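Drusden Open Day

The Drusden Open Day is a public visiting day held each August at the Drusden robotics workshop in Kotness. It was first held as an evening for local schools and was later opened to everyone. Entry is free, and the doors open at 10 am.

Visitors are taken through the building in groups, starting in the machine room and ending at the tabletop demonstration. The workshop can hold 300 people over the day. Tours last 59 minutes and are led by members of staff. Peiyu Fang, who set up the first open day, ran the demonstrations for four years and was followed by Brittany Sawatzky.

The tabletop demonstration

A robot arm works over a white table laid with everyday items, and the public stand behind a rail on two sides. Small cameras near the gripper show the table from the robot's side. The items are changed from one session to the next and have included fruit, pens, bottles, board erasers and woven baskets. Staff explain how the arm is guided and take questions between runs.

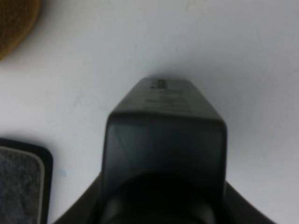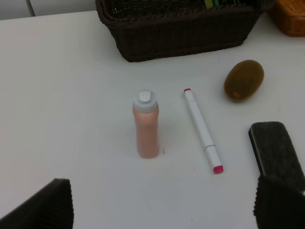 Children may suggest which item should be tried next. The Sutherland Room, on the ground floor, is used for talks in the afternoon, and these need to be booked at the front desk.

A smaller event on the same lines is held at Maledmont in the spring. It has no machine room tour and closes at 2 pm.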